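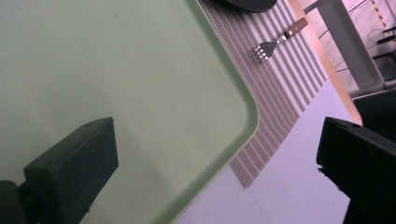
Green plastic tray, faint scuffs

Cafe trays, how do you get the dull look off without ruining them?

Bonifacio Esteban
Dec 12, 2025

Taking over a small lunch place in February. Came with 252 trays, all pale green plastic, the old owner threw them in with the tables. Not broken, not cracked. Just tired. Marks all over the flat bit, little smudges, and a chalky sort of look even straight out of the wash. Tried washing up liquid and hot water, tried leaving a few overnight in the sink. Bit better when wet, same again once dry.

Quote for a full new set was 3,266 which I haven't got, most of the money has gone on the extractor and the front door. So questions really. Can scuffs come out of this kind of plastic? Is bleach a daft idea? And does anyone just use paper liners and stop worrying? Sorry if this has been asked, did search but only found stuff about baking trays.

Paloma Schumacher

Ran a school kitchen for 12 years so have washed a fair few of these. Smudges yes, scuffs no. Scuffs are scratches, they're in the plastic, no amount of soap is going to fill them.

The chalky look could be limescale if your water's hard. Easy to check. White vinegar and warm water, half and half, wipe it over one tray, leave ten mins, rinse well, dry with a clean cloth. If that patch looks darker and smoother than the rest then it's scale and you can do the lot. If no change it's just the surface worn down and you're stuck with it.

For the smudges use bicarb mixed to a paste, soft cloth, small circles. Not the green scourer!! That's what makes half the marks in the first place. Same with the cream cleaner, too gritty.
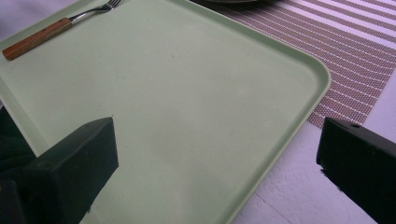 Tray with a fork in the corner

Other thing is cutlery. People chuck forks and knives straight on the tray, then it all gets stacked with the cutlery still on and shoved along the counter. Get a tub by the clearing point, forks and knives out before stacking. Made more differnce than any cleaner we bought.

Bleach, I wouldn't. Weak solution for a stain maybe, but never with the vinegar, and don't leave it sitting. Liners are fine but you pay for them for ever and they go soggy. We had them at Stollance for one term and gave up.

Also check your dishwasher. Too much detergent leaves a film, looks just like what you're describing. Turn the dose down for a couple of days and see.

Greko

just buy new ones mate. or do 2 at a time when you can afford it lol. my cousins place in Brirnia has trays way worse than that and its packed every lunch, people look at the food

Bonifacio Esteban

Thanks both. Did the vinegar on one tray tonight and there's a clear patch where I wiped, so scale it is, at least partly. Will get a big bottle tommorow and a tub for the forks. Paloma, do you rinse cold or warm after?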